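Getting sticker residue off painted cabinet doors without wrecking the finish
Home > Furniture & Storage > Cleaning and Repair

Hollis Dunleavy
Posted 4th August

We're renting in Carnport and the kids have put stickers on pretty much every flat surface that came with the place. I peeled a few off a wardrobe door last night and they left a gummy gray film that now collects lint like it's being paid to. The landlord does a walkthrough in September and is the kind of man who brings a flashlight.

I've tried dish soap, hot water and strong language. The doors are some sort of smooth painted or coated board, I can't tell which, and I'd rather not find out by dissolving it. What do people use that doesn't leave a shiny patch? There are also a couple of older stickers that have gone brittle and come off in crumbs.

Colin Bloxham

Goo remover. Any hardware store.

Marjorie Furnival

Please test whatever Colin is selling you on the inside of the door first. Some of those removers are fine on glass and murder on paint, and I have a bathroom vanity with a dull spot shaped like Ohio to prove it.

I've cleared up after two children and a husband who labels things, and I go from gentle to rude in this order.

Start with a hair dryer on low. Hold it a hand's width off and keep it moving for 15 seconds or so, then lift a corner with a fingernail or an old library card. Pull back flat against the door, slowly. If you yank it straight out at you, the paper comes and the glue stays home.

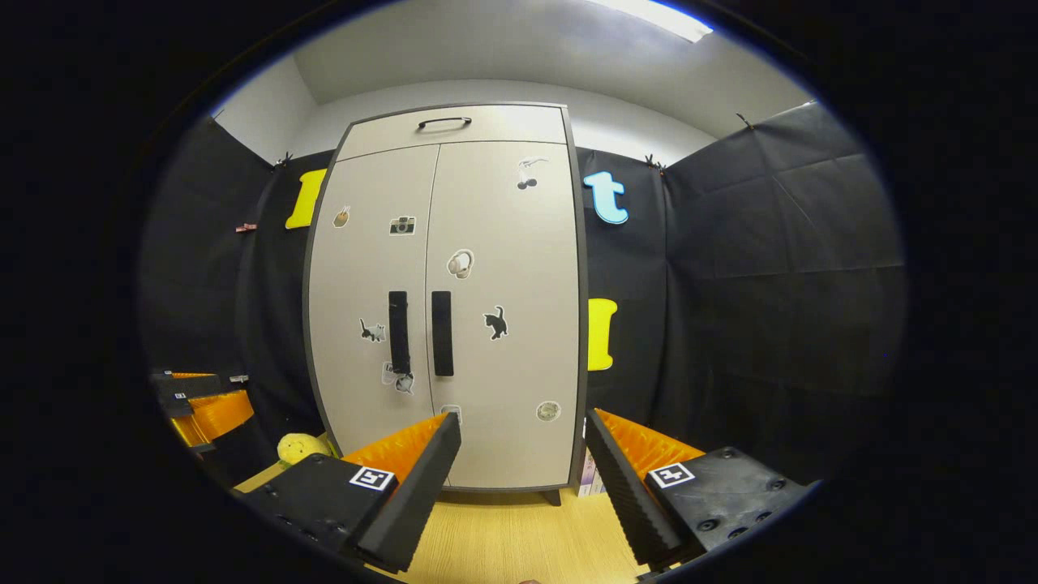 For the gum that's left, use plain cooking oil. Dab it on with a cotton ball and go do something else for 11 minutes. I set a timer, otherwise it becomes an hour. Then roll the gunk off with your thumb and wash with warm water and a drop of dish soap, twice, or you'll have swapped a sticky patch for a greasy one.

The brittle ones need a wet cloth laid over them before you start picking. Paper stickers will soften up. Vinyl ones won't care, so go back to the dryer. Keep oil out of the seams and away from any raw edge where the coating has chipped, as bare board drinks it up and the stain is permanent.

No steel wool and no magic eraser. The eraser is very fine sandpaper with good publicity, and it's the usual source of your shiny patch.

Elikem Dankwa

Marjorie's way worked for me on a coated wardrobe, 22 stickers, one weekend. Two things to add. Rubbing alcohol is faster than oil but it took color off one of our painted doors, so I'd only use it where you know the finish. Also, if the stickers have been up for years, the door underneath may be a slightly different shade from the rest. No cleaner fixes that. We hung a calendar over ours and got the full deposit back.

Hollis Dunleavy

Oil is on the door, timer is running. Marjorie, is olive okay? It's all we've got and it was not cheap.

Marjorie Furnival

Olive's fine. Use less.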